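Le hublot, la pince et moi (ou comment j'ai perdu un mois sur une histoire de repères)

Juillet 2020

Bon, j'avais promis un billet sur le planificateur et je n'ai rien publié depuis une éternité, pardon à ceux qui m'ont relancé. 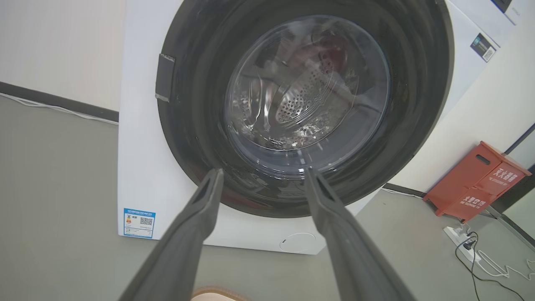
Le planificateur, donc. Pour ceux qui débarquent, je travaille sur Forkance, la couche logicielle qui prend une consigne du genre « ouvre la porte » et qui en fait une trajectoire que le bras peut suivre sans rien arracher. Sur le papier c'est simple : on détecte l'objet, on choisit une prise, on planifie, on exécute. Dans la vraie vie, on détecte l'objet, on choisit une prise, on planifie, le planificateur répond qu'il n'y a pas de solution, et on va se refaire un café.

Commençons par la perception, vu que c'est elle qui m'a mangé le plus de soirées. Une porte de lave-linge, c'est un cauchemar pour une caméra de profondeur. Le verre du hublot est transparent, bombé, légèrement teinté, et derrière il y a un tambour en inox percé de petits trous qui renvoie la lumière n'importe comment. Résultat : le nuage de points raconte que la vitre n'existe pas, ou alors qu'elle existe par morceaux, avec des pointes qui partent vers nulle part. Et dès qu'il y a un bout de tissu rouge dans le tambour, ma segmentation y voit un objet à saisir et propose joyeusement de passer à travers la porte fermée. J'adore son optimisme !

Ma première idée a été de boucher les trous du nuage par interpolation. Mauvaise idée. Sur une surface mate ça va très bien, sur du verre on invente une paroi qui ondule d'une image à l'autre, et le détecteur de collision devient fou. J'ai tout jeté (deux semaines de code, adieu) et je suis reparti de l'anneau noir autour du hublot. Lui, au moins, il est opaque, il est gros et il tranche sur la façade blanche. On cherche le contour dans l'image couleur, on ajuste une ellipse, on en déduit l'orientation du plan de la porte, et on pose là un disque plein dans la scène de collision. Le planificateur ne sait pas que c'est du verre, il sait que c'est interdit, et ça lui suffit.

Un détail pénible : une ellipse vue de face ne dit presque rien sur son inclinaison. Il y a deux orientations qui donnent quasiment le même contour, et mon estimateur sautait de l'une à l'autre. C'est Latrice Boateng qui m'a soufflé d'utiliser la poignée. Elle est sur le côté gauche de l'anneau, bien rectangulaire, gris foncé, et dès qu'on a sa position l'ambiguïté tombe presque à chaque fois. Merci Latrice, je te dois un repas (et sans doute plusieurs).

Ensuite, le fameux mois perdu. Le bras approchait proprement, et puis au dernier moment il décalait, toujours du même côté. J'ai soupçonné la calibration main-œil et je l'ai refaite. J'ai soupçonné l'ellipse, j'ai tracé les résidus, rien. J'ai soupçonné la température, les réflexions, mon propre jugement. Et c'était une transformation publiée deux fois, une par le pilote de la caméra et une par un vieux fichier de lancement que j'avais moi-même écrit en janvier, avec une valeur d'avant le changement de support. Les deux nœuds se marchaient dessus et le repère de la pince faisait la navette entre les deux. Trois lignes à supprimer. Trois !

Du coup j'ai écrit un petit outil qui tourne au démarrage, que j'ai appelé Erdős parce qu'il passe son temps à parcourir des graphes. Il écoute l'arbre des transformations, repère les arêtes qui ont plus d'un éditeur et refuse de lancer le mouvement tant que ce n'est pas réglé. Il affiche aussi l'âge de chaque transformation, en millisecondes, ce qui m'a permis de découvrir un retard de 68 ms sur le repère du poignet. Pas dramatique à l'arrêt, très gênant quand on approche vite. Vilmos Dobos m'a proposé de le passer en C++, j'ai dit que le Python allait très bien, on en reparlera quand il rallongera le démarrage de dix secondes.

Côté contrôle, j'ai fini par accepter que la position seule ne mènerait nulle part. Avec une pince rigide devant une surface rigide, un petit écart suffit pour pousser beaucoup trop fort. Je suis donc passé à une approche en deux temps : trajectoire classique jusqu'à un point de garde, puis descente lente en admittance, avec un seuil d'effort au-delà duquel on lâche tout et on recule. Les gains, je les ai réglés à la main, un par un, en râlant. Si quelqu'un a une méthode moins bête, les commentaires sont ouverts.

Et pour l'ouverture elle-même, j'ai arrêté d'échantillonner dans tous les sens. Une porte tourne autour d'une charnière, autant le dire au planificateur ! La contrainte est décrite par un axe et un rayon, et on planifie le long de l'arc. En simulation, j'ai lancé 3 060 essais avec des poses de départ tirées au hasard, et 101 ont échoué. J'en ai rejoué une partie et la plupart viennent du poignet qui arrive en butée articulaire à mi-course. Ça se corrige en choisissant mieux la configuration de départ, il faut juste que je m'y mette. (Tobias Kasprzak dit qu'il faut un coût sur la distance aux butées. Tobias a raison, c'est agaçant.)

Sur le vrai bras je n'ai pas encore de chiffres que j'oserais montrer, alors je me tais.

Prochaine étape, brancher tout ça sur la file de tâches d'Ilomis, et arrêter de lancer les nœuds à la main dans six terminaux. J'aimerais aussi nettoyer les journaux, parce que là, chaque essai crache des kilomètres de texte et je cherche les erreurs à l'œil, comme un sauvage. Le code d'Erdős sera sur le dépôt dès que j'aurai écrit un fichier d'installation qui marche ailleurs que sur ma machine - donnez-moi quelques jours.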